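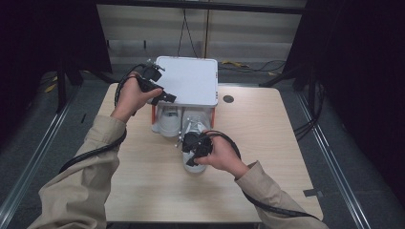
Skiltico Site Security Systems, Documentation Team

Pimum Incident Log: Set-up and Use
Section 7. Recording damage to parked vehicles

7.1 Purpose of this section

This section covers the Vehicle Damage form in Pimum. Use the form when one or more vehicles have been damaged on purpose inside a staff yard, a visitor lot or a gated parking area. Accidental contact between vehicles is recorded on the Traffic form (Section 5). Theft from a vehicle with no damage to the body or glass is recorded on the Property form.

The form produces a single incident number. All vehicles, statements and camera exports are attached to that number. Do not open a separate incident for each vehicle.

CAUTION: Pimum is a record system. Saving a form does not call the police or the site guard. If the person causing the damage may still be on site, call the emergency number first and complete the form later.

7.2 Before you begin

You need the following:

- A user account with the Recorder or Supervisor role
- The site plan, loaded and set to Active
- The name of the gate or entrance that was used, if known
- Access to the camera export folder for the site

The site plan must show bay numbers. If the plan was loaded without them, the Vehicle tab stays gray. See Section 3 for loading a plan with bays.

7.3 Opening the incident

1. Sign in and select the site. Sites in the same group appear under one heading, for example Atau North Yard and Atau Visitor Lot.
2. Select New, then Vehicle Damage.
3. Enter the time the damage was reported. If the time of the damage itself is known, enter it in the second box. Otherwise leave the second box blank.
4. Under Entry, choose Gate, Fence, On Foot Through Building, or Unknown.
5. Under Object Used, choose from the list. For an axe, hammer or bar, choose Hand Tool and type the name of the tool in the free text line.
6. Select Save and Continue. The incident number appears in the top bar.

Note: The free text line is copied to the printed report exactly as typed. Enter what a witness saw. Do not enter a motive, a diagnosis or the name of a suspect. Suspect details go in the Restricted tab, where Recorder accounts can write and Supervisor accounts can read.

7.4 Adding vehicles

1. Open the Vehicle tab.
2. Select the bay on the site plan. The bay turns amber.
3. Enter the plate. Pimum checks it against the permit list and fills in the holder if there is a match.
4. Mark each damaged area on the outline: hood, roof, doors, trunk, windshield, side glass, rear glass, mirrors, lights.
5. For each area choose Scratched, Dented, Broken or Missing.
6. Select Add Another or Done.

If the damage runs along a row, add the vehicles in bay order. The order in which the vehicles were hit can be set afterward with the Sequence arrows. Leave Sequence blank unless it comes from a witness or a camera export.

An official vehicle has no permit holder. Select Fleet and enter the unit number. At sites with the court module, such as Wickramasinghe Annex, the plate of a judge's vehicle is masked on all printed copies. The mask is applied by the permit list and cannot be turned off from the form.

CAUTION: Do not move a vehicle or sweep up glass until the police have released the area. Record the release time under Scene before any cleaning job is entered.

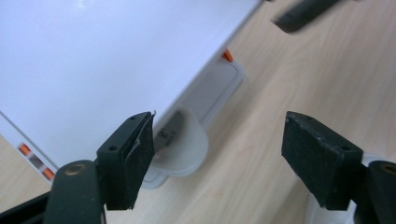
Frosted plastic housing at the lower edge of the white surface.

7.5 Attaching statements

Statements may be typed into the form or attached as a scanned page. Each statement needs a witness type (Staff, Visitor, Contractor, Passer-by) and a contact line. A post on a public web page is attached as a Web Copy. Paste the address and save the full text, as posts are often edited or removed.

1. Open the Statements tab and select New.
2. Choose the witness type.
3. Type the statement, or select Attach.
4. Ask the witness to confirm the text on the screen, then select Lock.

A locked statement cannot be changed. Corrections are added as a second statement linked to the first.

7.6 Attaching camera exports

Export the recording from the camera system before it is overwritten. Pimum accepts files up to 857 MB. A longer recording must be split at the camera system; Pimum does not split files. Names may be up to 65 characters, without spaces.

Upload time depends on the site line. On a slow line, leave the browser tab open until the bar is full. Closing the tab cancels the upload and leaves an entry marked Partial, which a Supervisor has to delete.

7.7 Closing and release

An incident can be closed when all tabs show a check mark and a Supervisor has signed. Owners may then be sent an Owner Copy for their insurer. The Owner Copy shows only the owner's vehicle, the incident number and the police reference. It leaves out the other plates, all statements and the Restricted tab.

Requests from the press are handled outside Pimum. Do not send an Owner Copy in reply to one.

7.8 Messages

Bay already in use: The bay is attached to an open incident. Close or merge that incident.

Plate not on permit list: Enter the holder by hand, or select Unknown.

Entry point required: The Entry box was left blank. Choose Unknown if needed.

Signature mismatch: The Supervisor who signed is not assigned to the site.

Section 7 revised 28th May, release 2. The Traffic form will be changed to the same layout in September.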